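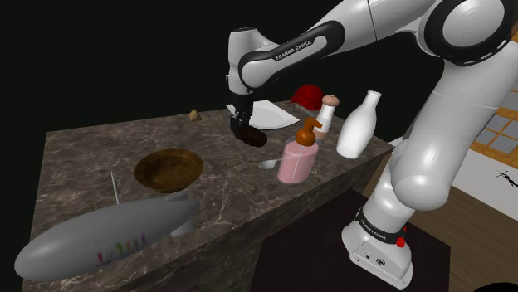

Elbows, Knees and Other Bendy Bits

Bend your arm. Now straighten it. Easy, right? Now pretend your arm is one long bone from shoulder to fingertips, no elbow, no wrist. Try to scratch your nose. Try to eat a sandwich. Can't do it!

The places where you bend are called joints. A joint is where two bones meet. You have lots of them, even in your ears (tiny ones, deep inside).

Different joints do different jobs. Quick tour, top to bottom.

Neck

Your neck has seven bones stacked up. Just below your skull, the top one and the second one make a pivot. A pivot means one part turns around another. Shake your head no. That was your pivot joint. Nod yes - different joint, the one right above it.

Fun fact: a giraffe has seven neck bones too. Same as you. They are just really, really long ones.

Shoulder

Make a big circle with your arm. Bigger. Mind the lamp. Your shoulder is a ball and socket joint. The end of your arm bone is round like a ball and it sits in a little cup. It can go up, down, forward, back and around. The cup is pretty shallow so the shoulder moves a lot, but it can also pop out of place more easily then other joints. Ouch.

Your hip is a ball and socket too. Deeper cup. Doesn't swing as far but it's very steady, good for something that has to hold you up all day.

Elbow

Mostly a hinge. Like a door. Opens, closes, that's it. But hold on - you can also turn your hand palm up and palm down, so how does that work? There are two bones in your lower arm, and one rolls over the other. Put your fingers on your forearm and turn your hand over slowly. Feel it?

And the funny bone? Not a bone! It's a nerve that runs behind the elbow, close to the skin. Bump it and you get that horrible buzzy feeling down to your little finger.

Wrist

Eight little bones in each one, shaped kind of like pebbles. They slide against each other a tiny bit. Add up all the tiny slides and your hand can tip and tilt and wave.

Thumb

The thumb has its own special joint at the bottom, called a saddle joint. Two bones shaped like saddles, one sitting on the other. That's how your thumb reaches across to touch your other fingers. Tape your thumb to your hand (ask first, use the soft paper kind of tape) and try to button a shirt. Catherine Kinnear's class at Ketutbridge tried it with shoelaces. Lots of giggling, not many bows.

Knee

Another hinge, and the biggest joint you've got. The round bone on the front is your kneecap. Babies are born with kneecaps made mostly of cartilage, and they turn to bone later on.

What stops them scraping?

Good question, sent in by Abenezer Tamiru, who is in third grade. Bones rubbing on bones would hurt! So the ends are covered in cartilage, which is smooth and a bit rubbery. You've got some in the tip of your nose too, give it a wiggle. Many joints also have a slippery liquid inside, a bit like egg white. It's called synovial fluid. Say sin-OH-vee-ul.

Then there are ligaments. Strong straps. They hold bone to bone. Tendons are different, they hold muscle to bone. Muscles do the pulling, and they can only pull, never push. So you need one to bend your elbow and another one to straighten it.

Try this

Stiff knees walk. Walk across the room without bending your knees. Now try to sit down on the floor the same way. Have a pillow ready.

Paper finger. Cut out a finger shape from card, fold it in three places and tape a short peice of straw between each fold. Run a string through the straws and tape it at the fingertip. Pull the string. The string is the tendon and the folds are the joints.

Joint hunt. Look around your house for hinges, pivots and balls in sockets. Doors, scissors, desk lamps, a laptop lid. Draw your three favorites and write which part of your body each one is like.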